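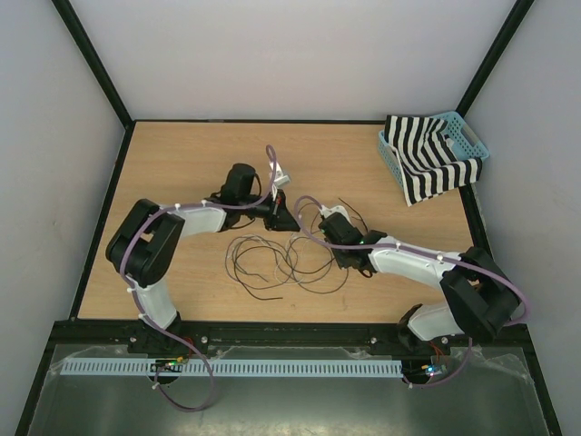
Two arms on a wooden tabletop, grippers near the middle.

Books > Fantasy > Series & Box Sets

The Marciniak Cycle: Complete Edition in Four Volumes
by Lucinda Gallagher
Published by Flestel

I have sold a lot of "complete" fantasy sets, and about half of them stopped being complete when the author had another idea. So take the word on the slipcase with a little salt. Gallagher says the story is over. She said that after book three as well.

The story, for anyone new to it: Modden is a walled town that pays its debts in years of life. Pritby, a clerk's daughter, finds a mistake in the town ledger and learns that her family has been paying for somebody else's great-grandfather. She goes looking for him. He is still alive and not at all sorry, and he has an army.

The jacket calls this "the last epic you will ever need." It is a decent epic. The first book is the best by a wide margin, quick and mean, with a courtroom chapter I have reread more often than I'd like to admit. The second spends too long on a boat. The third has the battle everyone talks about, and I'm in the minority that thinks it goes on for 600 words after it has been won. The fourth ties up the ledger business properly, which I did not expect, and then adds a wedding.

What is new in this edition: a redrawn map, a short story set before book one, and what the publisher calls "extensively revised text." I compared the opening chapters with my old paperbacks and found a few commas moved and one horse that changed color. There may be more further in. If you already own the four books, the short story is 21 pages long and I would borrow it.

The print run is given as 3,000 sets, numbered on the slipcase. Flestel has not said whether that rules out a second printing with a different slipcase, and when I asked I got a reply about how excited they are.

The paper is thinner than in the older hardcovers, and the type is small in the third volume. The bindings open flat enough to read at a table. The ribbon markers are a nice touch, though the one in my copy of volume two was already fraying.

Details
Format: four hardcovers in slipcase
Pages: 969 in all, map and short story included
Reading age: 13 and up. There is a hanging in book two.
Signed: no. The signature on the title page is printed.
Available from: 20 Nov 2020

Sets can be returned unread within the usual period. Slipcases with dented corners are sold separately at a lower price, when we have them, and the books inside are the same.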